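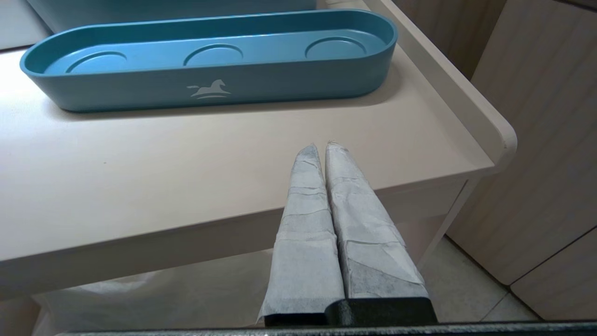 나다다노(Nadodano) 손목·머리 시점 식기 정리 평가 키트
제조 및 판매: Brorkon
문서 갱신일: 2026년 10월 11일

제품 개요

로봇 논문의 성공률 표를 읽다 보면 젓가락은 거의 등장하지 않습니다. 컵은 자주 나오고 블록은 지겹도록 나옵니다. 젓가락을 넣으면 표의 숫자가 보기 싫어지기 때문일 거라고 저희는 짐작합니다. Nadodano는 그 보기 싫은 숫자를 꾸준히, 같은 조건으로 뽑아내기 위한 장비와 절차의 묶음입니다.

양팔 로봇이든 외팔 로봇이든 평행 그리퍼와 손목 카메라, 머리 높이 카메라가 있으면 쓸 수 있습니다. 로봇은 포함되어 있지 않습니다. 매달 같은 문의가 들어와서 미리 적어 둡니다.

평가 방법

핵심은 시점 가리기입니다. 학습이 끝난 정책 하나를 놓고 손목 영상만 줄 때, 머리 영상만 줄 때, 둘 다 줄 때의 결과를 따로 잽니다. 물체의 시작 배치는 세 조건에서 똑같이 반복합니다. 배치를 조금씩 바꾸면서 "카메라 덕분"이라고 쓰는 일을 막으려는 것이고, 저희도 예전 보고서에서 그렇게 쓴 적이 있습니다.

과제는 10종입니다. 오목한 자리가 있는 긴 트레이에 숟가락 놓기, 통에서 젓가락 꺼내기, 겹친 그릇 맨 위 것만 집기, 빈 트레이를 상판 안쪽으로 밀어 두기 등이 들어 있습니다. 과제마다 시작 배치 8가지가 인쇄된 카드로 제공됩니다. 카드는 코팅되어 있습니다. 첫 판은 코팅이 없었고 오래가지 못했습니다.

채점은 네 단계입니다.

0점: 닿지 못함
1점: 닿았으나 집지 못함
2점: 집었으나 목표 위치에 놓지 못함
3점: 목표 위치에 놓고 손가락이 물체에서 떨어짐

마지막 항목의 뒷부분을 빼먹는 팀이 많습니다. 숟가락을 자리에 넣고 영원히 붙잡고 있는 로봇은 2점입니다.

손목 시점에 관하여

손목 카메라에는 트레이보다 자기 손가락이 먼저 보입니다. 손가락 덮개의 주름과 얼룩까지 화면 아래쪽을 차지하므로, 정책이 물체 대신 덮개 모양을 외우는 일이 생깁니다. 새 덮개로 바꾼 날 성공률이 떨어졌다면 의심해 볼 만합니다. 키트의 점검 절차에는 덮개를 교체한 뒤 같은 카드로 다시 재는 항목이 있고, 건너뛰면 집계 도구가 결과표에 빈칸을 남깁니다. 빈칸은 지워지지 않습니다. 요청이 있었지만 넣지 않기로 했습니다.

Prilau 시험실 결과

Prilau에서 모은 시연 3,752회로 정책을 학습시키고, 평가 600회를 시점 조건별로 같은 횟수씩 나누어 진행했습니다. 요약은 이렇습니다.

트레이 밀기와 그릇 집기에서는 두 시점을 함께 준 쪽이 가장 나았습니다. 예상대로여서 쓸 말이 별로 없습니다.
숟가락 놓기에서는 손목 시점만으로도 두 시점과 구별하기 어려운 점수가 나왔습니다. 머리 카메라를 고르느라 한 달을 쓴 입장에서는 유쾌하지 않습니다.
젓가락 꺼내기는 머리 시점만 줄 때 1점이 가장 많았습니다. 그릇 쪽 정답 위치는 잘 찾아가고, 얇은 물건 앞에서만 허공을 닫습니다.
상판에 반사광이 강하게 생기는 배치는 조건을 가리지 않고 점수가 낮았습니다. 무광 시트를 깔면 해결되지만 그러면 주방이 아니게 되므로 그대로 두었습니다.

구성품

배치 카드 전체 한 벌, 상판 기준점 스티커, 채점 태블릿용 소프트웨어, 두 카메라의 시각 동기화 모듈, 집계 도구 사용권. 식기는 선택 품목입니다. 사용 중인 식기로 대체할 수 있으나 트레이 안쪽의 오목한 자리는 있어야 합니다. 평평한 쟁반에 연필로 원을 그려 보내 주신 분께는 정중히 답장드렸습니다.

카메라 거치대는 Softić 규격 나사 구멍에 맞춥니다. 다른 규격은 변환판을 따로 주문하십시오. 11월 출고분부터는 변환판이 기본 포함됩니다.

젓가락 과제 설정

젓가락은 세워 잡은 상태로 끝이 상판에 닿기 직전까지 내려오는 구간이 가장 까다롭습니다. 두 짝을 한꺼번에 잡으면 아래쪽이 제각각 움직이는데, 그리퍼 안쪽만 보고 있는 정책은 이를 알 길이 없습니다. 머리 카메라는 젓가락 끝과 보관함 테두리가 한 화면에 들어오도록 조정하고, 뒷줄의 그릇과 집게는 치우지 마십시오. 깨끗한 배경에서 얻은 점수는 저희 집계에 섞을 수 없습니다.
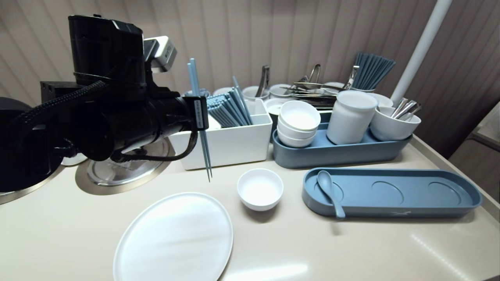

Todor Milošević: 두 달째 쓰고 있습니다. 채점 기준은 마음에 드는데 젓가락 과제의 2점 구간이 너무 넓어요. 한 짝만 떨어뜨린 경우와 통째로 놓친 경우가 같은 점수라니 우리 쪽 그래프가 평평합니다. 그리고 시각 동기화 모듈 케이블이 짧습니다. 팔을 끝까지 뻗으면 로봇이 모듈을 끌고 다녀요.

Radomir Stoyanova: 케이블은 저희 잘못이 맞습니다. 긴 것으로 보내 드리겠습니다. 2점 구간은 내부에서도 말이 많았는데, 한 짝만 남은 젓가락에 점수를 더 주자는 쪽이 식사를 해 보고 의견을 접었습니다. 다만 낙하 개수는 로그에 따로 남으니 집계 도구에서 보조 항목을 켜시면 그래프에 굴곡이 생길 겁니다. 위로 굽을지는 보장하지 못합니다.

주문 및 반품

견적은 사용 중인 그리퍼와 카메라 모델명을 적어 요청해 주십시오. 개봉한 카드도 반품됩니다. 점수가 낮게 나왔다는 사유로는 반품되지 않습니다.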